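Visit report: Horkdale simulation laboratory, Clurnine
Filed under: Site visits, Manipulation, Test practice

Purpose of the visit

Our group is drafting internal rules for testing arm software in simulation before it goes on hardware. The Horkdale laboratory at Clurnine has had written rules of this kind for 3 years and agreed to let us read them and sit in on a review session. We spent one working day on site in February. The notes cover what is written down, how far practice follows it, and what we propose to copy.

Cell layout, electrical safety and operator training are outside the scope. Horkdale handles them in a separate handbook that we did not ask for.

Site and organization

The laboratory occupies the ground floor of the Ebrahimi building. The simulation group has one long office and a small review room. The hardware cells are at the other end of the corridor behind a badge door. We were shown the cells through the window only, as a guarded cell was in use.

The simulation work runs on Nutell, an in-house scene and job manager. Nutell does not do physics or rendering itself. It holds the scene files and the object library, passes them to the simulator, and stores the results with a record of every version that went in. Most of the rules we read are enforced by Nutell in some form. The ones that are not enforced are also the ones we saw broken, and they are marked below.

The rule book

The rule book is a single document of 24 pages. Each rule has a number, a one-sentence statement, a paragraph of reasons, and a line stating how compliance is checked. The last line takes one of three values: automatic, review, or trust. The authors are trying to reduce the trust category and publish the current list of trust rules on the office wall.

Changes go through the same review as code. A rule can be removed, and several have been. Removed rules keep their numbers and a short note on why they went, so an old report that cites a rule can still be read. We thought this was the most useful single idea of the day and it costs nothing.

Rules for objects

Every object in the library has a data sheet. The sheet gives mass, friction values, the source of the mesh, the collision shape, and the date of the last check against a physical item where one exists. An object without a complete sheet can be loaded in a draft scene but cannot be used in a scored run. Nutell blocks it.

The library stood at 1,782 objects when we visited. Not all of them have a physical counterpart. Those that do not are tagged, and any report that includes them has to say so in its header.

Collision shapes get more attention than appearance. A mesh may look right and still have a collision hull that closes over a handle or fills in a bowl. The rule is that the hull must be viewed from at least two sides by a person other than the one who made it. It is a review rule. In the session we attended, two objects were sent back on this point, both with thin parts that the hull had thickened.

Mass is a weak spot. For containers the sheet has to state whether the mass is for a full or an empty item, and this field was blank on more than one of the sheets we opened. The field was added late and the older sheets were never backfilled. Horkdale knows about it. The item is on their list with no date.

Rules for scenes

A scene is the room, the support surface, the arm with its mounting, and a set of objects with their start poses. The rules below are paraphrased from our notes.

The arm base is placed from a measured drawing, including the height of the pedestal. Placing it by eye is allowed in drafts only. Horkdale found that a small error in base height changed which objects could be reached at the back of a counter, and that the score moved with it. The drawing number is now a required field.

The arm starts in a stated pose, clear of every object. The check is automatic and uses a minimum distance, which is set per scene.

Objects are allowed to settle before the clock starts. The simulator runs with the arm held still until all speeds are under a threshold. If the scene has not settled inside the time limit, the run is void and counts neither as a pass nor as a failure. Void runs are reported in their own column. Our current scripts count them as failures, which we should correct.

Objects that lie on their sides are to be included on purpose. Earlier scene sets had every bottle upright, and software tuned on them did poorly when one was lying down. The rule now asks for a mix of standing and lying poses in any scene meant for general pick-and-place.

Objects that are not part of the task must be present. The rule book calls them bystanders. A run in which the arm does the task and moves a bystander beyond its tolerance is a pass with a fault, and both facts are recorded. A team may not remove a bystander to improve a score without issuing the scene under a new number.

The background is part of the scene. Furniture behind the counter, the floor and the wall are versioned with everything else, because the camera-based policies respond to them. Changing a wall texture makes a new scene version. Two of the teams on site consider this excessive. The rule stands for now.

Rules for runs and reporting

A scored result needs at least 20 runs per scene, with seeds drawn from a fixed list. Picking seeds is not permitted. The seed list is stored in Nutell and a report generated from any other list carries a watermark.

Success criteria are written before the first scored run. They must be stated as something the simulator can measure, for example the position of an object relative to a support at the end of the run, together with how long it has to stay there. A criterion such as "placed neatly" is returned to its author.

Reports give the numbers of passes, passes with fault, failures and voids. They do not give a single combined score. Managers have asked for one and the group has declined in writing.

Every report also includes one still of the start state from each scene, unedited. The still has to show the arm and the support surface together. It is a trust rule, and we found reports in the archive with the still missing or cropped down to the target object.

Transfer to hardware

Passing in simulation gives permission to book a cell and nothing beyond that. On the cell, the first runs are at reduced speed with an operator at the stop, whatever the simulated result was. The rule book is firm that a simulated contact force is not evidence for a safety case. Force limits are verified with instruments on the physical arm.

Results from the cell are entered against the same scene number. Where the two disagree, the scene is flagged and someone has to write a short note on the difference. We read a handful of the notes. Most pointed to friction, some to camera exposure, and a few stated only that the cause was unknown. We were glad to see the last kind accepted.

The review session

The session lasted from 2 p.m. until shortly before 4. The reviewer opens the scene, reads out the task and the criteria, and goes through the start state against the checklist. The person who built the scene is present but answers questions only. The order is fixed: mounting first, then support surface, then objects from the back to the front, then background.

One of the start states put up was a kitchen counter. The arm is on a dark box-shaped pedestal in front of the counter and its flange is clear of everything. The plate in the middle of the surface is empty. The bystander mix is wide for a single counter, with a potato and a red pepper as well as a running figure on a stepped base, and both pose types are covered: the wine bottle stands and the ketchup bottle lies on its side. Discussion was mostly on the thin items. The long dark wooden utensil lies close to the ketchup bottle, and the reviewer asked for a stated tolerance on each so that a disturbance of one could be told from a disturbance of the other. The soap dispenser was queried for its pump top, where a simplified hull would lose the shape of the nozzle. The room behind, with its table and striped floor, was checked for a version number and had one.
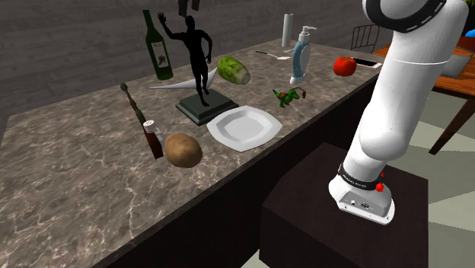 Actions for our group

Adopt the three-way compliance line (automatic, review, trust) for all draft rules.

Report void runs separately. The change to our scripts is small and can be made before the rules are issued.

Add a full-or-empty field to the object sheets now, while our library is still short.

Ask Horkdale for permission to reuse the wording of the bystander rule.

Left open: whether background changes should force a new scene version. We have no data of our own on this and the Clurnine teams do not agree with one another.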